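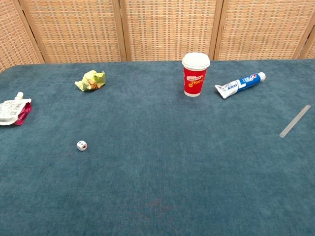
Veso wrote under my last post that a table should never be covered in anything you can't wipe, and that I'd be sorry by January. Fair point! But I love this teal cover so much that I'm going to argue anyway.

Blog > Rooms > Small Tables

New posts Archive Sewing Contact

It's fuzzy, almost like carpet, and I got the piece at the Mellar remnant sale for 50 dollars. I went in for curtain hooks (we still have no curtain hooks). The color goes a little bluer or greener depending on where your hand last brushed it, and things don't slide around on it or clatter when you put them down.

The woven divider behind it is my other big favorite. I looked at plain screens at Girance for weeks, all very smooth and very gray, and then saw that tan weave with the wooden strips between the panels and that was it for me. It weighs a ton – I took it up the stairs in 3 rests – but the whole corner feels warmer against it.

Now I'm sorting all the small stuff that never had a home. Toothpaste tubes are the worst, they roll to the back of every drawer I own. I like to spread everything out with lots of space between, then put it away by room. A red paper cup with a white lid looks terrific on teal, by the way, so napkins in that red are next on my list.

Veso, I'll report back on the crumbs.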